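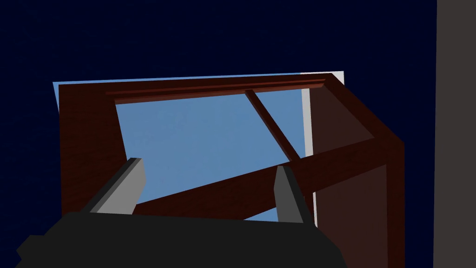

Endang Chin wanted to know first how often the fingers come off, and the answer at Garketti was every 774 cycles. That set the tone for the June visit. We spent 50 minutes on one cell, Harkach, and how it is kept running.

The simulated cell is kept beside the real one. Any change to finger spacing or approach angle is tried there first, with the view taken from the gripper. 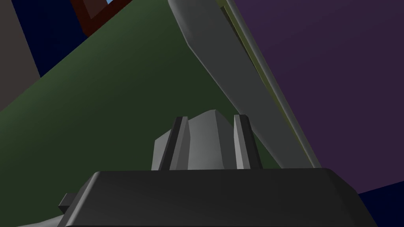
Finger change

Six screws, then a wipe of the mounting face. The new pair goes on open - never closed - and the zero is set again before the arm moves. The technician did it in 39 seconds. Worn pairs go in a tray marked Utier and are measured at the end of the shift. Lunch was in the Ong building, across the yard.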